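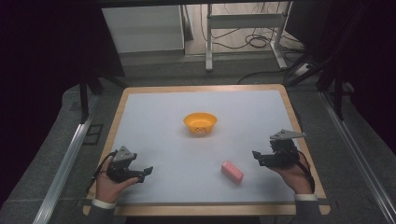

Figure 1. Working table at the Damo open day, with the two hand-held grippers, the bowl and the pink block.

Report on the visit to the Damo open day
Course project, part 2: Observation of a demonstration

1. Purpose of the visit

Our project group studies how a robot can learn simple table work from a person. In part 1 we only read articles, and it was difficult to imagine how the work is done in practice. For this reason our group went in March to the open day of the Damo laboratory in Istau. The visit began at 2 in the afternoon, and we had 9 questions prepared in advance.

2. What was demonstrated

The demonstration belongs to a project with the name Gatgate. A person holds one gripper in each hand and does a short task on the table, and the movement of the grippers is recorded. Later the same task is given to a robot with two arms. On the open day only the first half was demonstrated, the recording by a person.

The table is simple. It has a light wooden border and a pale, smooth work surface. For the task we watched, there were a small orange-yellow bowl and a pink block on it. The task was to pick up the block with the right gripper, pass it to the left gripper and put it in the bowl. A cable goes from each gripper, and the operator must take care that it does not pull on the wrist.

One recording of this task is called an episode. The laboratory told us that they had 211 episodes of the block task before our visit, and 2,215 episodes for all tasks together. The operator made 5 more for the visitors.

3. Observations

The passing from one gripper to the other was the slowest part. In two of the 5 episodes the operator had to close the left gripper again, because the block was turned too much. I had expected that the bowl would be the problem, but its rim is wide and the block went in every time.

Before each episode the block was put down at a different angle. We asked about this and the answer was that the robot should not learn only one position.

4. Questions without answer

We did not get an answer about how long the training takes. The question about cost was also left open - we were told to write to Tremblay, the company that supplies the grippers. We have written but the reply is not here yet.

5. Use for our project

In part 3 we will build a smaller table with one gripper only. We will take from the visit the idea of changing the start angle, and we will write down every failed attempt also.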